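Girkia Service Desk
Ticket: Demo arm stops during curtain routine
Opened by: Radoslava Polák
Assigned to: Alistair Baird
Site: Drevov showroom, second floor
Priority: Medium (requester asked for High)
Status: Open, waiting on requester

Friday, October 9, 2020

Radoslava Polák wrote:
We have the open day coming up and the arm still won't do the curtain routine twice in a row. It is supposed to reach for the edge of the curtain, take hold, draw it to one side and let go. On the first try this morning it did all of that. On the second it reached out, closed on nothing, opened again and stopped with "grasp not confirmed." The sales sheet says the routine is "visitor ready." I would like to know which visitors you had in mind.

Alistair Baird wrote:
Hi Radoslava, thanks for the details. Please confirm the routine version on the start screen and whether the room has changed since we set it up. Most grasp errors come from lighting. Could you also restart the controller and try again?

Radoslava Polák wrote:
Routine version is 3. Restarted. Same error, and the restart takes long enough for a group to wander off to the coffee. Nothing in the room has changed except that the sun goes down, which I assume was foreseen.

I don't mean to be difficult, but I was at the Drekton demonstration in June and their arm did one perfect pull and then the presenter talked for the rest of the slot. I remember thinking he was very keen for us not to ask for another. I don't want to be that presenter.

Alistair Baird wrote:
Understood. Sheer fabric is hard for the wrist camera because the edge doesn't stand out from the folds. Please try these and note the result of each:

1. Turn on the ceiling lights and run the routine.
2. Lower the closing speed from 145 to 70 on the settings page.
3. Move the start pose 600 mm back from the window so the camera has more of the curtain to look at.

Radoslava Polák wrote:
Step 1: one good pull, then the error. Step 2: slower error. Step 3: the arm now says "target out of reach," so I put the start pose back where it was.

I also tried with the warm lights only, as the showroom will be lit that way for the evening tours. It stopped before closing at all. The view from the wrist is attached.

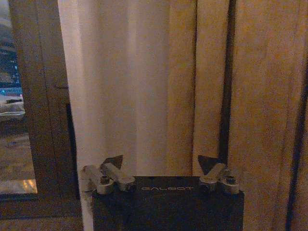
Will the routine work on the evening tours with the settings we have now?

Not reliably, and you should leave it off the evening program until the grasp check has been retuned for low light.

Alistair Baird wrote:
Following up on the above. I've asked Ratanaporn in our vision group to look at the retune. In the meantime there is a fallback called "guided reach." The arm goes to a position you teach it by hand and closes there without checking the camera. It should repeat well as long as the curtain hangs in the same place.

Radoslava Polák wrote:
So the fallback for the robot that finds the curtain is a robot that is told where the curtain is. Fine for a rehearsal. What do I say when somebody's kid asks whether it can see?

And it won't hang in the same place. People lean on that window to look out at the street. The vents move it too.

Alistair Baird wrote:
I'd say it is following a taught position for this part of the tour. I wouldn't describe it as finding the curtain while guided reach is on. If you clip the hem, the draft should matter less. Please keep visitors behind the floor line, as the arm will close at the taught point whatever is there.

Radoslava Polák wrote:
That last sentence belongs in the manual, in large type. I looked and it isn't there.

Taught the position and clipped the hem. Ran it over lunch. It pulled the curtain every time until one of the installers opened the door, and then it grabbed air, opened its fingers and carried on to the end of the routine as though it had done the job. No error shown. I think I preferred the error.

Alistair Baird wrote:
That is expected in guided reach, as the grasp check is off. I've added your comments on the manual and the missing warning to the ticket. Retune is booked with Ratanaporn. She needs the controller log from the low light run. It's under Service, Export, Last Session.

Radoslava Polák wrote:
Export button is gray.

Alistair Baird wrote:
You need to stop the routine first, then log in with the service code on the inside of the controller door. Setting this to waiting on requester until the log comes through.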